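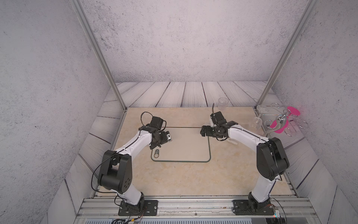 I wanted to like the Rorell wrap coat. I have read so much gushing over it since September that I figured there had to be something to it, and a coat with a tie belt and a big collar is exactly the sort of thing I fall for every winter. So I bought the camel one in a 12, paid full price like a fool, and have worn it to work most days for 5 weeks now.

First the good part. The shoulders are cut well. They sit where my shoulders are, and the sleeves cover my wrists, which I can't say for the Grokonham coat it replaced. From across the street it looks like an expensive coat.

Up close I'm less convinced. Rorell calls the cloth a "heritage wool blend" and you have to hunt for the inside label to learn how much of that is polyester. Mine started to pill under the arms and where my bag rubs, and I carry a small bag. The lining is thin and grabs at anything knitted. I've had to fish a cardigan sleeve down from my elbow more times than I care to say.

Then the belt. It's pretty in the photos, where the model is standing still. Walk two blocks and it loosens, and there isn't a button behind it, only one tiny snap that pops open when you sit down. On a windy platform you are holding your coat shut with one hand. My friend Snædís Þórarinsdóttir has the same one in navy and sewed in a big hook and eye herself. It works, but I don't see why she should have to at this price.

The website says it has 474 five-star reviews. I read a good many of them and most seem to have been written the day the box came. "Gorgeous, can't wait to wear it!" Fine, but wear it first.

Arsalan Gilani, who does my alterations over in Sutcombe, turned up the hem and said the seams were decent and the pockets were not. One of them has a hole already.

If you want that old movie star shape, I'd try on the Vuorinen belted coat before you order this. It's plainer and the collar is smaller, but it has real buttons. The Rorell I would only buy on sale, and I'd keep the receipt.

2 stars out of 5, both for the shoulders.

Posted Jan 21, 2018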